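Storing opened red – fridge or worktop?

mateja_i
I keep opened red on the worktop with the cork back in. By day three it tastes flat and slightly sour. Is the fridge better?

lejla.k
Yes. Oxidation slows at lower temperatures. Take it out an hour before drinking.
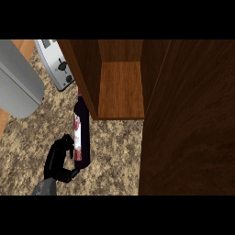
Image credit: Kalliopi Pavlović

Granite stays cool to the touch, but the bottle still settles at room temperature.

N_Temba
Disagree on the fridge for light reds – mine lose their aroma. I pour the remainder into a small bottle, filled to the brim.

lejla.k
Less air helps, agreed. It still keeps longer cold.

mateja_i
Will try both with the next bottle.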